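Workshop notebook, Waltley Racing, rear bay
August, entry started 7.40 am

Car back from Galthorpe with the understeer complaint still open. Kastriot Todorova's debrief has it in the slow corners only, entry to mid-phase, and getting worse after the first few laps of a run. Fast corners neutral. Data agrees with the driver for once: steering trace shows extra lock from turn-in, no matching rise in lateral g.

Setup as it came off the truck, before anything was touched:
Front ride height 2 mm lower on the left than the sheet says.
Front camber within tolerance both sides.
Toe out slightly more than the sheet, left side.
Front bar on the middle hole, rear bar full soft.
Cold pressures not recorded at the circuit. Please write them down next time, on the run sheet and not on tape on the tyre blanket.

Corner weights done on the flat patch with driver ballast in and 15 L of fuel. Cross weight was out by enough to matter. Wound the left front perch back up to the sheet figure and rechecked, and it came in without touching the rear. The perch lock ring was finger tight. I don't know when it was last nipped up. The job card for the Galthorpe build has it ticked.

Dampers next. Both fronts off and on the dyno. Ran the right front first, 200 mm/s peak, three cycles to warm the oil and then the recorded sweep. Rebound force normal across the range. Left front is down on low-speed rebound and the curve has a flat in it near the crossover, which looks like air or a tired check shim. Ranero rebuilt this pair over the winter, so the hours should be low. The log book has 7 events on them.
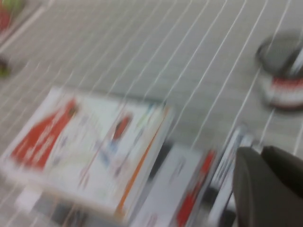
Does the left front damper account for the understeer getting worse through a run?

Partly, at best. A weak low-speed rebound on one corner would change the platform on entry, and more so as the oil gets hot, but it should show up mostly in the right-handers. Todorova reports it in both directions. The perch moving would be there from lap one or come on in steps, and the trace shows a gradual drift.

So there is probably a tyre component as well. Hot pressures from the second session are all we have, and the fronts are higher than I would want. Without the cold numbers I can't say whether they started too high or the brake ducts are putting heat into the rims. Duct blanking was full open for the whole day according to the run sheet.

11.15 am. Left front stripped. Oil dark, no water in it. One check shim has a visible crack at the inner edge. Piston band fine. Replaced the whole rebound stack on the left and did the right to match, new seals both sides, bled twice. Back on the dyno: the two curves now overlay up to the crossover and are close above it. Good enough.

2.30 pm. Dampers refitted, corner weights repeated, lock rings torqued and paint-marked on all four corners. Toe reset with strings. Steering rack centre confirmed with the pin in.

Gas pressure checked last - 140 psi in each front, held over lunch.

Still to do before the Åberg test:
Rear dampers on the dyno, same sweep.
New front pads, bed one set and keep it as the spare.
Pyrometer batteries.
Ask Ranero for the original shim part numbers so we can order to match.

Plan for the first run is to change nothing else. Same bars, same wing, sheet ride heights, cold pressures logged for every set. If the drift is still there on old tyres, blank the front ducts by a third and go again before anyone reaches for the rear bar.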